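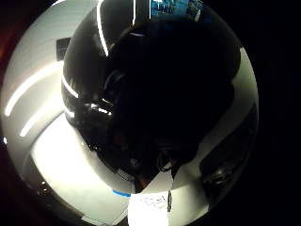

Heads down: August at the paper table

Curls almost on the paper, two long strips of light on behind. The patch of blue up top looks like a screen to me, but it's such a small sliver that I wouldn't swear to it.

Welcome to the August page! If you've been following the Simetti map since spring you know the drill, and if you're new, Simetti is a made-up town that a bunch of us have been drawing by hand, one sheet at a time, in the upstairs room at Hosero. Every sheet is one block of the town. You get a blank sheet, you get told which streets come in at the edges, and the rest is up to you (within reason — we do have enough castles now).

I've kept the words short on the earlier pages, but there's a lot to catch up on this month, so bear with me.

Where we are with the sheets

We finished August at 884 sheets out of 1520. I know! The harbor is done, the whole hill behind it is done, and the old market quarter only needs its north side. The big gap is still the railroad yard, and I think that's down to the fact that railroad tracks are really boring to draw for the first hour and then strangely relaxing after that. If you haven't tried a track sheet, please take one. They live in the flat box on the windowsill, and there's a little strip of tracing paper in each folder so your rails meet up with your neighbor's.

Streets that don't match

Oh boy. So somewhere along Ismail Street (named after the café around the corner from us, the one with the good lentil soup) the road got wider by a finger's width, and then it got wider again on the next sheet, and by the time it reached the river it was basically an airport runway. I love it and we're leaving it. There's a little parade drawn on it now, with a brass band and a cow.

For new sheets, though, could everybody please measure the edge marks before starting on the pretty parts? I say this as the person who drew an entire bakery, with all the loaves in the window, a full inch off from where the sidewalk was supposed to be. I redrew it. It took me two evenings and the second bakery isn't as good.

Pens, pencils and my opinions about them

Pencil first, always, and keep it light. Then pen. I've gone over to the Sturitz fine liners for roof tiles and anything smaller than a door, and I'm really happy with them. They do get scratchy if you press, and I press. For the big outlines I still use whatever black pen is nearest.

Erasers have been going missing again. I bought 10 in the spring and there are 4 in the tin now, so have a quick look in your pencil case before you come over.

And no colored pencil on the main sheets until the whole district is inked. We did the harbor the other way around and the blue smeared all over somebody's fish market. It's kind of beautiful if you squint, but the fish market took a long time to draw.

Favorites this month

The block with the laundry strung across every single alley, each shirt with its own buttons. The hospital with a rooftop garden. The very grumpy row of houses by the canal where all the windows are half shut — I want to live in the end one. And the school, which has a clock stopped at ten past three and a kid climbing out of a ground floor window. I found him only on my third time looking.

Coming by

We start at six in the evening and go until people get hungry. Paper, rulers and pens are all there. Bring your own cup if you want tea, and long sleeves if you get chilly, the room cools off fast once the sun's gone from that side of the building. You don't have to be able to draw. Plenty of the sheets I like best are by people who walked in saying they couldn't, and one of those is the cow.

Finished sheets go in the drawer marked with your district letter, face up, with a clean sheet on top. Railroad yard folders can go home with you if you'd like to work on them at your own table, only please write it in the notebook by the door first.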